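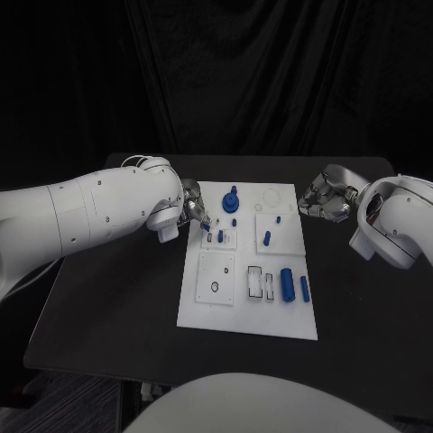

2019-01-12, bench two, Derurham

Planning entry. Everything below is for the equipment request that goes to Waraporn in May. I would like the reasoning written down while I still remember it, so that whoever drafts the form can copy from here.

**Where we are**

The present cell is two arms on one torso with a black table in front. The left arm has the metal gripper with jointed fingers, the right arm has the multi-fingered hand. The task board sits between them. All the insertion work for the Evavdale project goes through this one cell, and so does the grasp work that Kamol wants to start. That is the whole problem. When one person is changing fingers the other person is reading papers.

Bookings over the last quarter, from the sheet on the door: the cell was booked for 100 sessions. In 17 of those the session was lost to setup or repair. I went through the notes column and sorted them:

- hand out of calibration, or a finger drive faulting on start-up: most of them
- board moved between sessions and the frames had to be taught again
- cable snagged at the elbow, arm stopped itself
- parts missing (the small pegs go home in pockets)

The first item is a maintenance matter and no purchase will cure it, though a spare hand would let us carry on while the first one is away. The second and fourth are cheap. The third is a matter of cable routing and Ekkachai has already ordered clips.

**What we could buy**

Option A. Second complete cell, same arms, same controllers. Ekkachai's preference. All our code runs on it the first day. Lead time is long and the quote runs out before the committee sits, so we would have to ask for it again. It also needs floor space we do not have unless the old milling bench goes.

Option B. One single arm on a fixed pedestal, with a plain parallel gripper. Gisitholm make one that would do. It would take the single-handed insertion runs off the main cell, and by my reading of the booking sheet that is more than half of the load. Different controller, so Thitima would have to write a driver layer. She puts it at several weeks and I would double that.

Option C. No new arm. Spare right hand, spare finger set for the left gripper, duplicate boards, a fixture plate, force sensor for the left wrist. Does nothing about the queue but should get back a good share of the lost sessions.

I started the week in favour of A. I am now closer to C first and B the year after. Reasons are scattered through the rest of this.

**Notes on the hand**

The multi-fingered hand is the dearest single item on the bench and spends much of its time doing nothing. During peg runs with the left arm it is parked open over the far side of the board. Kamol's grasp work will use it properly, but that is not due to start until the Evavdale milestone is out of the way.

If we go for C, the spare hand is where most of the money goes. Surachet asked whether a second gripper of the left-hand type could go on the right wrist for the insertion work, with the hand fitted only when it is wanted. The flange pattern is the same on both sides. I checked the drawing, and also checked with a spare adaptor. The wiring is different and would need a short harness. Vanhove can make the harness up.

This would be a good deal cheaper than a spare hand and would put fewer hours on the one we have. Against it: every change of tool means a new tool calibration. With a quick-change coupling that should be short, but I have seen the coupling demonstrated only on a lighter arm. Ask for the repeatability figure in writing before anything goes on the form.

**Notes on the boards**

The boards are ours. White base, raised square plates, blue pegs and cylinders, slots and round holes with black outlines. The outlines help the vision people and cost nothing to add, so keep them on the new set.

Things to change on the next batch:

1. Dowel holes in the underside so that the board drops onto a fixture plate and comes back to the same place. At present it lies on the table and is squared up by eye.
2. All loose parts to be printed in triplicate and kept in a lidded tray.
3. The narrow slot is too generous. A peg that is visibly out of line still goes in. Tighten it on one board only and keep the others as they are for comparison with the older runs.
4. Number every board.

Surachet has priced a set at Vanhove: 189 per board, machined base, plates fitted, pegs included. We could print the plates ourselves for less, but the last printed ones warped and the time went on sanding. I would buy them.

**Peg run, left arm**

Tried the approach over the small slotted plate, because the case for the force sensor depends on it. The arm was brought in from above with the small blue peg held upright, stopped just clear of the plate, and the position read out before going further. Repeated with the wrist turned slightly.
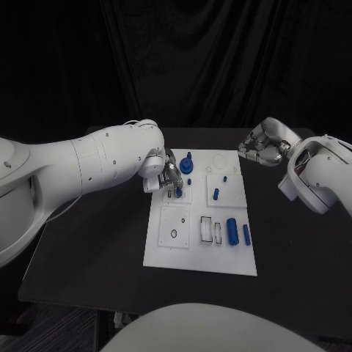 Do we need the wrist force sensor if the arms already report joint torque?

For the large cylinders we could manage without it, as the joint torque signal is good enough to tell contact from no contact. For the small pegs it is too noisy at the tip and the contact is lost in friction from the elbow and wrist joints, so the sensor stays on the list.

I would add that the sensor must have its own cable run. There is already one loop on the left arm and I do not want a second one hanging beside it. Ekkachai suggests taking it along the outside of the upper section with a clip at each joint. Mock it up with string first and move the arm through its whole range before committing to a cable length.

Sensor candidates: two on the list, one from Gisitholm and one from a supplier Thitima used in her last post. The Gisitholm one has the better range but adds height between the wrist and the gripper. Added height costs us reach at the near corners of the board, where the arm is already folded up. I have asked for the loan of a dummy block of the same height so that we can see what is lost. If the near corners go out of reach the board could be moved back, but then the right arm has to be re-taught as well.

**Money**

The ceiling for a request without a full committee paper is 3000. Above that it goes to the full round, with three quotes, a space statement and a risk form, and we hear in the autumn at best.

So the plan is to split the list honestly into what is needed to keep the present cell working and what is new capability. Waraporn was clear that splitting one purchase into several small ones to duck under the ceiling will be sent back, and she is right to say so. The small list stands up by itself:

- task boards, new batch, with dowel holes
- fixture plate for the table
- lidded trays, labels, spare pegs
- cable clips and sleeve, both arms
- spare finger set, left gripper
- harness for the right wrist

That fits under the ceiling with a little left over, going by the quotes in the folder. The finger set is the one price I do not trust, as it is from an old catalogue. Surachet to ask again.

The large list, for the full round:

- wrist force sensor, left
- second gripper and quick-change coupling, right
- service contract for the hand, two years
- pedestal arm (option B), shown as a separate line so that it can be struck out without sinking the rest

I have left the spare hand off. If the coupling turns out to be poor it goes back on and the second gripper comes off.

Running costs were missed out of the last request and we paid for it. Include: grease kit, replacement finger pads, controller battery, annual check on the emergency stop circuit, and the carriage both ways when the hand goes for service. Carriage is not small, because it has to travel in its own case and be insured.

**Space**

If option B is ever granted the pedestal could stand where the milling bench is. It needs bolting down and the floor under the carpet there has a duct in it. Get the building drawings before promising anything. The alternative is the far end, behind the black curtain, where there is room for the pedestal but the power is on the wrong side.

Kamol also asked whether the present table could be replaced by a deeper one. I would leave it. The matt black top gives the cameras no trouble and a new height would mean teaching everything again.

**To do**

- Surachet: fresh price for finger set; revised board drawing to Vanhove with dowel holes and the tighter slot on one board
- Thitima: driver estimate for the pedestal arm, in writing, with what has to be left out if she gets only half the time
- Ekkachai: string test for the sensor cable; find out if the coupling can be lent for a trial on the right wrist
- Kamol: say which grasps need the full hand and which could be done with a gripper
- me: service contract wording, building drawings, draft of the small list to Waraporn for a first look

Added later, same day. Spoke to Gisitholm about the dummy block. They will lend one, and the bolt pattern is the older type, so an adaptor ring is needed. There is one in the second drawer under the bench, in the bag marked "left wrist, old".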